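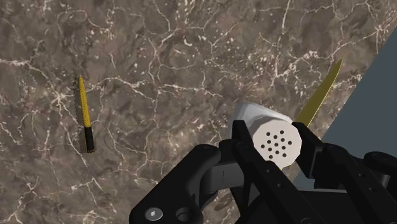 Simulation render from the Divimo cell: the gripper holding a white shaker at the marble counter.

Flerora Publishes Setup and Service Routine for Divimo Countertop Cell

PACHECO, October – Flerora today released the full setup and service routine for Divimo, its single-arm cell for handling small kitchen and desk items on a countertop. The routine covers the physical cell and its simulated copy, and both are now kept to the same checklist. Existing Divimo customers can get it through their normal support login at no charge.

The checklist has 41 steps. It replaces separate notes for the gripper, the cameras and the simulation, which were written at different times and did not always agree on the order of work. Customers who set up a cell from the old notes do not need to start over. They can run the checks in the new order and correct only what fails.

Work begins with the gripper. The technician puts the arm in its service position, locks it out, and checks the finger screws and linkage pins for play. The fingers are then closed on a gauge block and compared for alignment. If one finger reaches the block before the other, the linkage is reset on that side before anything else is touched. Finger plates are replaced in pairs. A new plate next to a worn one will pass the gauge check and still tilt a round object when it is lifted.

"Most of the calls we get about dropped items end at the linkage," said Tonantzin Ledesma, service manager at Flerora. "People go into the software first and change the grip force. Then they have a force setting that hides a mechanical fault, and the next technician has to find both."

Camera checks come second. Each camera is cleaned, its mount is tightened, and a calibration target is read at 10 positions across the counter. The results are saved with the cell's serial number. A camera that has been bumped or removed has to be calibrated again, even when its picture looks the same as before.

The simulated copy is updated last, after the physical measurements are final. Finger spacing, counter height and camera positions are entered in Silix, the scene editor supplied with the cell, and a set of short test runs follows. The test runs use a mix of shapes, with patterned stone as the standard counter surface. Busy veining makes thin items harder for the vision software to pick out, so a setup that passes on stone will normally pass on a plain top.

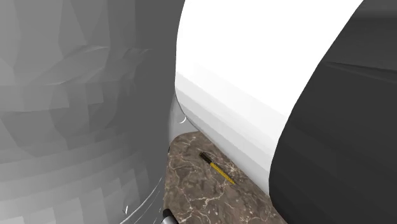
Large items placed close to the cameras are part of the test set as well. They leave only a small area of counter in view, and the software has to find a narrow item such as a pen in that space. Clear items are included for the same reason. Settings that work well for solid objects may lose a transparent rim or read a reflection as an edge, and the routine lists which values to adjust and how far.

A test run counts as passed when the gripper closes on the correct item and lifts it without contact with its neighbors. If a run fails, the technician repeats it once with no changes. A second failure sends the work back to the camera step. Marisol Esquivel, who leads simulation work on Divimo, said the order was chosen to stop people from tuning the simulated cell until it passed.

"If the copy disagrees with the machine, we want to know which measurement is wrong," Esquivel said. "You can always move a number in Silix and get a clean run. It won't help you on the counter."

Flerora recommends the full routine at installation, after any gripper repair, and after every 8 weeks of regular use. A shorter version covering only the finger screws, linkage and camera mounts can be done at shift change. Two people are needed for the full routine, one at the cell and one at the workstation.

Replacement finger plates, linkage pins and gauge blocks can be ordered from the Flerora parts desk in Pacheco. The gauge block shipped with earlier cells remains correct for this routine and should be kept with the machine.

About Flerora
Flerora builds and services small robot cells for countertop handling. The company is based in Pacheco.

Press contact: Marisol Esquivel, Flerora, Pacheco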